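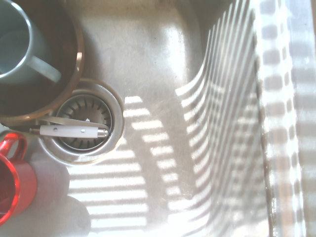
Looking after the Clindby sink cell: frequently asked questions

Most of what goes wrong with the Clindby cell is light. The arm is fine, the Kendura controller is fine, and then the sun gets in and the wrist camera starts seeing crockery that doesn't exist. Blinds help less than you'd hope. Half-closed slats lay a set of white stripes across the steel floor of the basin, the stripes bend up the curved side wall, and the finder software regards every one of them as the possible edge of a plate. A red mug it will usually forgive. A pale mug sitting in a brown bowl, with stripes nearby, is where it begins to have opinions. The answers below cover what we get asked most.

Which way should the blinds go?
All the way shut, or all the way up with exposure set to Bright. Halfway is the worst of both, and naturally it's where everyone leaves them.

Do I have to recalibrate when the sun moves?
No. The sun has moved every day since we installed the thing. Run the colour check at the start of a shift and again after lunch. It takes 60 seconds and the arm will park itself when it's done.

How do I clean the camera window?
Dry microfibre cloth, arm parked, controller on Hold. No dish soap, no glass spray, no shirt tails. If you can still see a smear with a flashlight held to one side, so can the camera.

The arm stops above the drain and sulks. Why?
Polished steel around a drain throws a highlight, and the depth reading falls apart there. Go to Zones, pick Drain, and raise the floor limit by 4 mm. If it still stops, redraw the zone with the strainer in place. Zones drawn over a bare hole are the usual culprit.

Can I scrub the basin with an abrasive pad?
Please don't. Fine scratches from ordinary use are harmless. A freshly scoured patch scatters light in its own special way and you'll be back on this page by Thursday.

How often do the finger pads need changing?
Every 2,210 grasps, or when the edges start to curl, whichever comes first. The counter is under Service, two screens deeper than it should be. Reset it after the change. Pads from Awan and Primavik both fit, but don't put one of each on the same gripper unless you enjoy watching mugs rotate.

What torque for the wrist camera bracket?
Snug by hand, then a quarter turn with the supplied key. The bracket is aluminium and will strip before the screw does. Any time it has been loosened, redo the full hand-eye routine, all 7 poses. Skipping the last two saves a minute and costs an afternoon.

Can I leave error E-60 for the next shift?
You can. They've been leaving it for you.

Last updated Friday, February 15, 2019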